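Ticket: creases wont come out of teal table cover, Plemlow bench
Status: open
July 2020

Problem: cover (Skorkon, the teal one) still shows fold lines after fitting. One seam-looking line across, plus softer bands lower down. Wanted it flat before the new sets go out.

Tried so far
- Steamed from the top, 4 passes. Faint lines stayed.
- Washed at 80, line dried. Came back worse, think the heat set it. Dont repeat.
- Nalta spray, 500 ml bottle, used around half. Better at the ends, middle no change.
- Left under boards 24 hours. Bands softer, seam same.

Not tried: iron from the back. Care label is gone so no idea what it takes. Also not tried, pulling it tighter over the raised edge. May order from Khương was a heavier weight and never did this, so could just be the cloth.

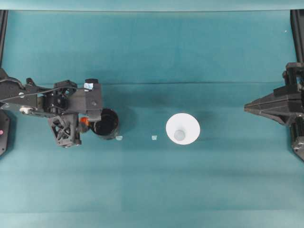
Black cup, white cone, creases still there. Two pale scraps between them, need picking off.

Next: iron a corner from the back, low, damp towel between. If it shines, stop. Otherwise do the seam and refit.

Comments (3)

> Same cover same problem. White vinegar and water in the steamer got most of mine.

> 80 is way too hot for that stuff, ours shrank

> did the corner test work? about to try it on ours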